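How to write a letter to the editor that gets printed

Last updated: July

The Dandley paper has run a letters page since 1821 and it still gets more mail than it can use. In an ordinary week it receives 71 letters and prints a fraction of them. Most of the ones left out are too long, or they never say what they are about. Both problems are easy to fix.

Pick one point. If you are angry about the bus cuts in Undomdale and also about the new parking fees, write two letters and send them a few weeks apart. A letter that covers both will be trimmed to one, and you won't get to choose which.

Name the article you are answering in your first sentence. Give the headline and the month it ran. If you are not answering an article, name the decision or event instead. "Re: Council backs Jarman Street closure" is a perfectly good start.

Say what you think by the second sentence. Readers will not wait for it. Your background can come later, and only if it bears on the subject. Thirty years of living on Jarman Street matters to a letter about closing it. It does not matter much to a letter about provincial dental coverage.

Check your facts before you send. If you quote a figure, note where you found it and put the source below your signature, where the editor can see it. My own first letter got the length of the Undomdale bus route wrong – I wrote 37 kilometres, which was the route number – and a correction ran the next week.

Keep it short. I aim for four paragraphs. Read it aloud once and cut whatever you stumble on. Opening lines such as "I have been a reader for many years" can usually go.

Leave out the insults. You can say a councillor's vote was a mistake and explain the harm it will do. Calling the councillor a crook is a legal problem for the paper, and the letter will be dropped.

Put your full name, street address and a daytime phone number at the bottom. The paper prints your name and neighbourhood only, but someone will phone to confirm you wrote it. Anonymous letters are not used.

Paste the text into the body of the email. Attachments sometimes get caught in the filter. If you draft in Totus or another notes app, paste as plain text so the quotation marks come through properly.

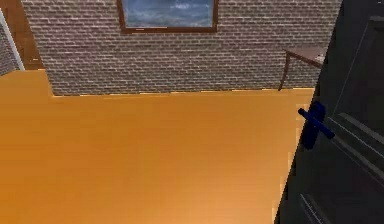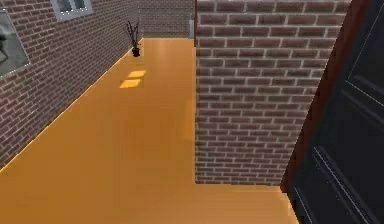 Letters about a building or a street need a few plain details, enough for a reader who has never been there. Two or three will do. For a corridor like the one in the second picture, I would write "a narrow hallway with brick on both sides and a shiny floor" and go straight on to the complaint or the praise. Words like "dreary" or "charming" can be argued with – brick can't. If your letter hasn't appeared after 2 weeks, assume it won't, and try again with a new subject.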